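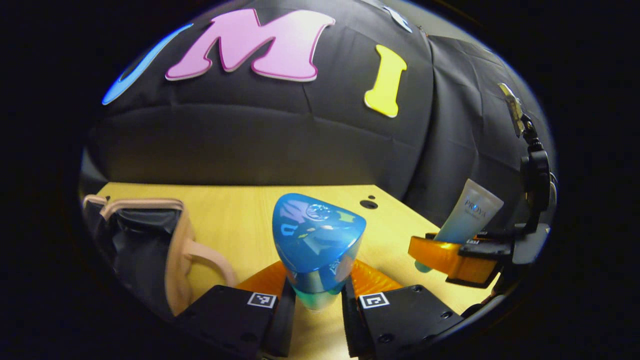

Blauer Kunststoff, nach unten schmaler: Gegenstand auf einem Tisch.

Wer in Delwood die Miete nicht mehr aufbringt, landet früher oder später bei Sastum. Der Verein betreibt dort seit November eine Anlaufstelle für Familien, geöffnet an drei Vormittagen in der Woche. Zwei Beraterinnen teilen sich ein Büro, im Flur stehen sechs Stühle, und meistens sind alle besetzt.

Viele kommen mit ungeöffneter Post. Sortiert wird gemeinsam, dann folgt der Anruf beim Vermieter oder beim Stromversorger. Geld zahlt Sastum nur in Notfällen aus, und zwar direkt an den Gläubiger.
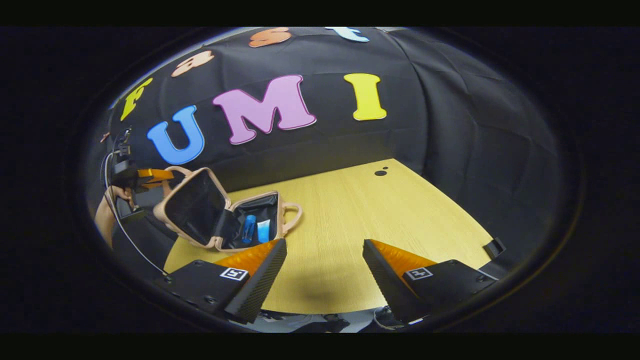

Schwieriger ist die Kinderbetreuung. Eine Mutter, die im Lager von Jaunzems in Schichten arbeitet, wartete 10 Wochen auf einen Platz. In dieser Zeit sprang eine Nachbarin ein. Inzwischen hat die Stiftung Tekimeo zugesagt, eine Randzeitengruppe bis in den Abend zu bezahlen. Die Räume dafür werden noch gesucht.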